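The Grodport File

The handover form for the Iltham office had 27 lines, and line nine said: low cabinet, light wood, two doors, contents to be confirmed.

The clerk from Bastano read it twice. She had the form on a clipboard and a pencil on a string. The building would pass to Chidiac at the end of June, furniture included, paper excluded. 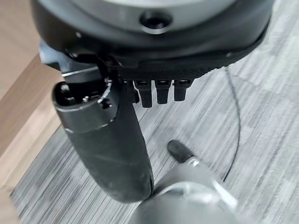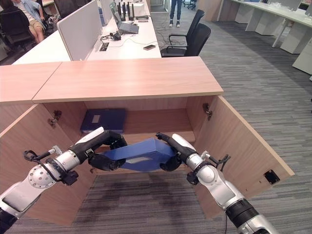
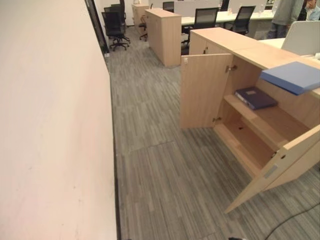

Line nine, Iltham office. The cabinet stands open in the second and third views.

The rule for paper was simple. A binder with a label was logged by the label. A binder without one was opened, read as far as the first date, and logged by that. Boxes were treated as binders. The rule ran to a page and a half and had been revised in March to cover folders.

She wrote "doors open, hinges sound" and moved to the contents. The dark blue binder was lying flat on the shelf. Its label was small and white, and in her own handwriting.

She checked the form. Under "previous access" there was one entry, from the year the office opened, and the initials were not hers. She had been assigned to Iltham for four hours. Before that she had worked only at Grodport, 70 miles up the coast, where the cabinets were steel and the doors slid.

The label gave a page number, 1078, and a shelf code in the Grodport style. Grodport had closed its series at page 900. She knew this because she had closed it. She had ruled the line under the last entry, signed the sheet and carried it down to the strong room.

The procedure for a label that did not match its series was to open the binder and read to the first date. She put the clipboard on the carpet. The rings were stiff and gave on the second try.

The first sheet was a handover form. It listed an office with gray striped carpet, a long white desk and black chairs with mesh backs. Line nine said: low cabinet, light wood, two doors, contents confirmed. The date at the top was a bare month, June, with no year. In the space for remarks someone had written, in pencil, that the rings were stiff.

She read the remark again. There was no instruction for this in the page and a half, including the March revision.

At ten past four she closed the binder and laid it flat on the shelf, label up. She wrote "one binder, navy, labeled" on line nine and left the page number off. Under "previous access" she added her initials, on the row beneath the others, and compared the two. The first set had faded, and the middle letter could have been anything.

Line ten was a tall cabinet, also light wood. She picked up the clipboard and went across the carpet to see whether it was locked.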